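How do I get a copy of an old missing person appeal?

My great-aunt went missing from Killura in 2022 and was found safe 6 days later, staying with a friend in Vimthorpe. The police put out an appeal at the time and the local paper ran it. She has asked me for a copy of both. The police page has gone and the paper's website only goes back to last June. Who do I ask?

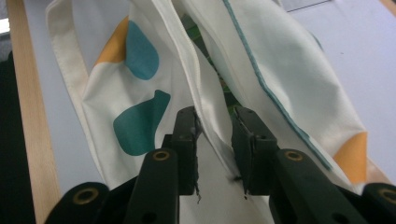

Photo: Llinos Humphreys

I have the reference number from the officer who rang us, but no name for him.

Posted by Wogan

Llinos Humphreys
Police forces normally take an appeal down once the person is found, to protect their privacy, so the missing page is not a mistake. Your great-aunt can ask for the information held on her by making a subject access request. It is free in most cases and the form should be on the force's website. She has to make it herself or give you written permission. Put the reference number on it and say you want the wording of the public appeal, otherwise you may get a thick bundle of other papers with half the lines blacked out.

For the newspaper, try the library before the publisher. Ours in Vimthorpe keeps bound copies and charges 20p a sheet for copying — take change, the machine doesn't give any. My own request to the police took most of a month.
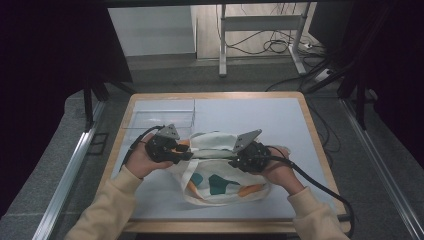
Wunau
Try searching for the old web address on one of the internet archive sites. I found one from years back that way. The photo was missing but the text was all there.

105bus
Just ring them on the non-emergency number.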